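4. Tidying the condiment tray

I'll own up at the start of this section: it was the chore I expected to get through in an afternoon. We'd already done folding and wiping (Section 3), both of which made me want to lie down in a dark room, and putting bottles and jars into a tray with compartments sounded like a holiday. Raquel Simões, who built the task list with me, had it down as a warm-up. It has ended up with the longest section in the paper, so you can guess how that went.

The job is the one anybody does after cooking. There's a woven tray, it has compartments, and the bottles and jars have to be standing in them. Two arms share the work, one on each side, and they're free to split it however they like. We count the chore as done when every item is upright in a compartment and both grippers have let go (a jar balanced on the rim doesn't count, and yes, we argued over that one for days).

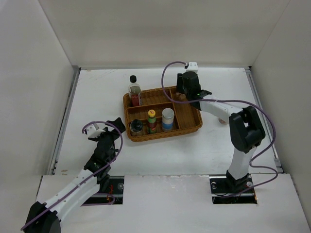

Figure 4. The two-arm workspace with the wicker tray. Both arms carry a small white fitting at the gripper.

What makes it hard, I think, is that the shapes are all so different. A slim bottle with a yellow cap wants a pinch near the neck, or it swings like a bell. A short jar with a black lid gives you next to nothing to hold once its neighbours are in, so the fingers have to come straight down from above and somehow not clip the tall bottle behind it. People do this without a thought, with a fingertip here and a nudge there! Our controller, which is the Hidine policy from Section 2 with no changes at all, has one good grasp per object and gets rather lost when that grasp is blocked.

Then there's the wicker. I'd have picked a nice smooth plastic tray if I'd been left to it, but In-ho Byun talked me round, on the grounds that kitchens are full of baskets and we'd be cheating ourselves. He was right and it was a nuisance. The partitions are woven, so their edges aren't straight, and a jar set down a shade too close catches on the weave and tips. We had trained on 1,000 demonstrations from Halima Nyaga and Phong Văn, and when I went back through them I could see both of them doing a tiny wiggle just before letting go, to feel for the bottom. The policy had learnt the letting go. The wiggle, not so much.
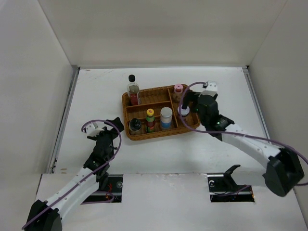 Order matters more than I'd have guessed too. Put the tall things in first and they wall off the small ones; put the small ones in first and the arm has to carry a tall bottle over their heads. Raquel Aguiar suggested we stop fixing the order and let the planner choose (the Iltden variant in our comparison), and watching it work I found myself rooting for it. It still makes odd choices, mind you. It's fond of sending the right arm in while the left could reach the same spot with far less fuss, and we haven't got to the bottom of why.

So would I let it loose in my own kitchen? For light jars with plenty of elbow room, I'd give it a go. For anything made of glass and full of sauce I'd want to be standing next to it with a cloth. Section 5 moves on to the cutlery drawer, where the same controller has to cope with things lying flat.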